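Jorton countertop water filter, faucet-fed: review after 17 weeks

Bought the Jorton to replace a pitcher. It is a canister unit that stands on the counter and takes its feed from the kitchen faucet through flexible tubing. No drilling, no plumbing under the cabinet.

Installation took 17 minutes, most of it spent on the faucet connection. The supplied washer did not seat properly on my gooseneck. A Dekker washer from the hardware store fixed that. I also added a zip-tie to the tubing, as the manual has nothing to say on strain relief.

Flow is slower than the bare faucet, as expected. My 400 ml bottle fills quickly enough that I don't walk away from it. Taste of chlorine is gone to my palate – I did not run a lab test. The cartridge counter on my log sheet reads 1324 liters and I have noticed no drop in flow.

Negatives. The tubing is too long for a basin of this size and hangs in the way when there are chopsticks and forks to wash. Jorton does not sell a shorter set. Cutting it is possible, but the manual warns that this voids the warranty. The canister also takes up the back corner, so the dish soap had to move behind it.

Compared with the Prokside I used before, the Jorton is taller, quieter and easier to open for a cartridge change. The Prokside had the better spout.

Rating: 4 out of 5. One point off for the tubing.

Ward Van Wijk 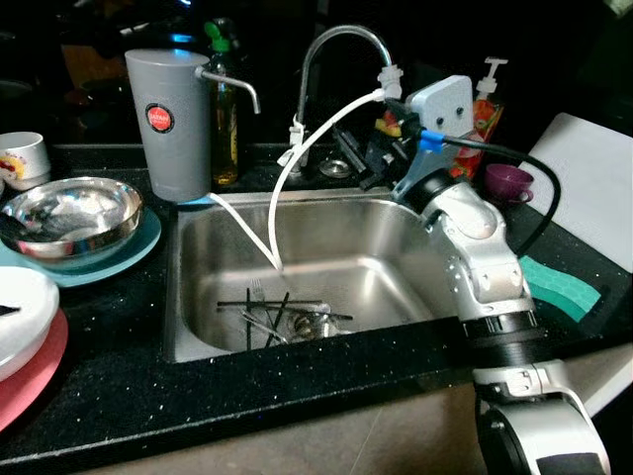
Filter canister at the back left of the sink, tubing down into the basin.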